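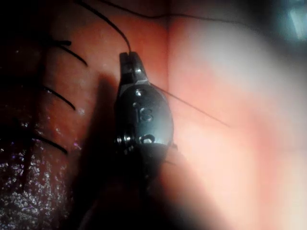 Studbridge skills lab moves suturing course to longer format

The surgical skills lab at Studbridge will run its instrument suturing course over 9 weeks starting in July, up from the current 2. Registration opened on 11th February. The longer course has 40 places.

The course covers needle driving, thread handling and knot tying with narrow-jaw instruments. Under the old schedule, trainees went from single interrupted stitches to a full closure in the second session. The new plan holds them on interrupted stitches until spacing, bite depth and tail length fall within set limits. Running closures come after that.

Thread handling gets the largest increase in hours. Black suture shows up well against reddish tissue, but a fine strand is easily lost where it crosses a paler area or passes behind the instrument. Trainees will practice keeping the working strand clear of the jaw and holding short tails at a consistent angle, so that each stitch can be found and checked afterward. Tails will be measured at the end of each session and the figures entered in the trainee's log.

A separate unit deals with the jaw itself. It covers how close the tip may be brought to the surface, how much pressure the tissue will take before it blanches or tears, and how to release thread from the tip without pulling on the last stitch. Inspection of the pivot screw and the jaw edges is now part of setup and is graded.

Practice pads will come from Skinen and thread from Stillari. Katayama will service the instruments between sessions. The lab has placed an opening order for 952 packs of thread, which covers the first course and retests.

Assessment is by timed closure, followed by an inspection of the finished line under magnification. Trainees who miss the spacing limit may retest once within the same course. Places on the July course are assigned in order of registration, and the fee is unchanged.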